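음원 무료 스트리밍 내건 롤리코, 한국어 서비스 시작… 저작권 계약 범위는 여전히 물음표

회원 가입도 결제도 없이 노래를 듣고 내려받을 수 있다는 핀란드계 음악 서비스 롤리코(Lolico)가 11월 한국어 메뉴를 열었다.

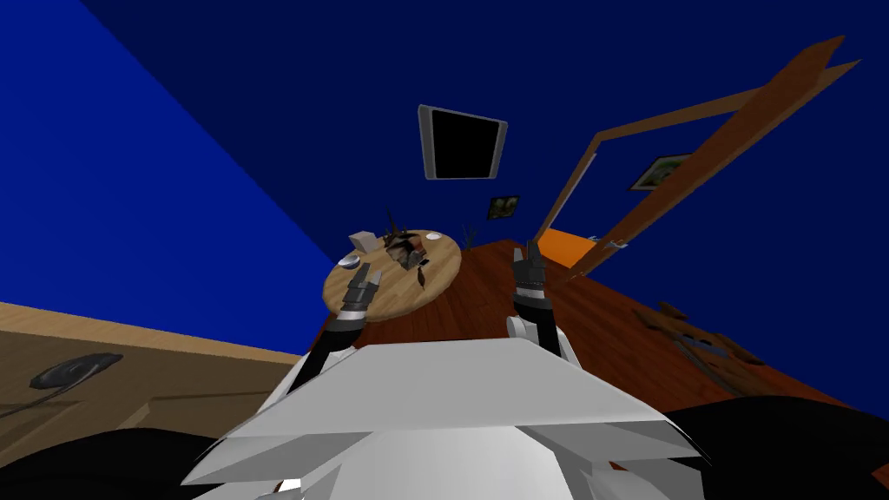
무료라는데 돈은 누가 내나

롤리코를 운영하는 푸스텐트(Pustent)는 보도자료에서 "광고 수익만으로 창작자에게 정당한 몫을 돌려주는 첫 서비스"라고 자사를 소개했다. 첫 서비스라는 표현부터 걸린다. 광고로 음원을 무료 제공하겠다던 업체는 전에도 많았고, 그중 상당수는 정산을 미루다 문을 닫았다.

회사 측이 밝힌 계약 레이블은 680곳이다. 명단은 공개하지 않았다. 어떤 권리를 어느 지역까지 계약했는지 묻자 마르티 란탈라(Martti Rantala) 사업총괄은 이메일 답변에서 "파트너사와의 비밀 유지 조항 때문에 세부 내용은 말할 수 없다"고 했다. 한국 내 전송권 처리를 마쳤느냐는 질문에는 "현지 절차를 존중하며 진행 중"이라고만 답했다. 진행 중이라면 아직 끝나지 않았다는 뜻인데, 한국어 메뉴의 내려받기 버튼은 이미 작동한다.

정산 기준도 흐릿하다. 약관에는 재생 횟수에 따라 광고 수익을 나눈다고 적혀 있으나 비율은 없다. 지급 최소 금액 역시 "별도 공지"로 돼 있고, 그 공지는 기사 작성 시점까지 사이트에서 찾을 수 없었다.

직접 들어 보니

기자가 오후 내내 한국어판을 써 봤다. 인기 차트에 오른 곡 가운데 2곡은 제목과 다른 노래가 나왔다. 내려받은 파일에는 작곡가나 발매사 정보가 비어 있는 경우가 잦았다. 음질은 "고음질"이라고만 표시될 뿐 비트레이트가 나오지 않는다. 검색은 빠른 편이다. 다만 띄어쓰기가 조금만 달라도 결과가 사라져 한글 곡명을 찾기에는 불편했다.

곡을 세 번 바꾸면 광고가 한 번 나오는데, 건너뛰기 버튼을 누르면 새 창이 열리면서 알림 허용을 요구한다. 개인정보 처리방침은 영어로만 제공된다.

"이용자 만족도 76퍼센트"의 근거

보도자료에는 이용자의 76퍼센트가 유료 서비스로 돌아갈 생각이 없다고 답했다는 조사도 실렸다. 응답자는 4000명이 넘는다고 한다. 그런데 조사를 맡은 곳이 푸스텐트의 계열사인 라팔라이넨(Lappalainen)이다. 설문은 롤리코 앱 안에서 진행됐다. 이미 무료로 쓰고 있는 사람에게 돈을 내겠느냐고 물은 셈이다. 문항 전문을 요청했지만 받지 못했다.

헬싱키에서 인디 레이블 트로른오르네스(Trornorness)를 운영하는 아르네 만니넨(Aarne Manninen)은 소속 음악가의 곡이 계약 없이 올라온 것을 발견하고 삭제를 요청했다고 말했다. 그는 "곡은 내려갔지만 그동안의 재생 수와 정산 내역은 받지 못했다"고 주장했다. 푸스텐트는 이에 대해 "개별 사안은 언급하지 않는다"고 밝혔다.

롤리코는 조만간 가사 동기화와 오프라인 재생 목록 기능을 추가할 계획이라고 한다. 정산 비율과 계약 레이블 명단의 공개 일정은 보도자료에 없다.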